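## Part 2: Getting your first capital call notice out of Clovumby

Okay, you've got your login and the fund is showing on your dashboard. Now for the bit that made me sweat the first time I did it – asking your investors for money. I wrote these steps after sending the Mustetov fund's call in February, so everything matches the screens as they looked then.

You'll need the signed commitment schedule, the fund's bank details and a second person who can approve. Mine is Milagros Iturra, and she likes to get these before 4 p.m.

1. Open **Fund > Calls > New call** and pick the fund. If you run parallel vehicles, tick them all now! You can't add one later without starting over.

2. Type in the total you're calling. The box wants thousands, so for $900,000 you enter 900. (Yes, I once typed all the zeros. Chia-hao Hung caught it in the draft and I still hear about it.)

3. Choose the split. **Pro rata by commitment** is what most of us want. Use **Custom** only if somebody is excused from the deal, and attach the side letter while you're there.

 **Note:** Clovumby rounds every investor to the nearest dollar and drops the leftover on the last name in the list. If your fund agreement says the general partner takes the rounding, change it under **Split > Remainder**.

4. Check the fee line. Management fees inside or outside commitment is a per-fund setting, and it comes over blank if you imported from Drulell. Shirley Dhillon keeps a one-page cheat sheet of which fund does what, and I'd make one too.

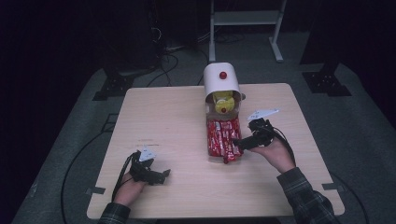 5. Set the due date. The default is 11 business days from sending, but your agreement wins, so go read the notice clause and type over the default if you need to.

6. Hit **Preview** and open at least two of the notices, one big investor and one small. I look at the name, the amount, the remaining commitment and the wire details, in that order. On one of ours the unfunded balance was off by $2,133 – an old recallable distribution that hadn't been posted.

 **Caution:** never paste bank details from an email, even one from your own administrator. Call the number you already have on file, have them read the account back to you, and put the name of the person you spoke to in the **Verified by** box.

7. Click **Send for approval**. Your approver gets a link, and the draft locks until they answer. If you spot a mistake now, ask them to reject it; **Recall draft** wipes your custom split.

8. Once it's approved, press **Release**. Notices go to the investor portal first and by email a few minutes later. Bounced addresses show up in orange under **Delivery**, and Tsang support can resend those for you if the button is grayed out.

Matching the wires as they come in is covered in Part 3.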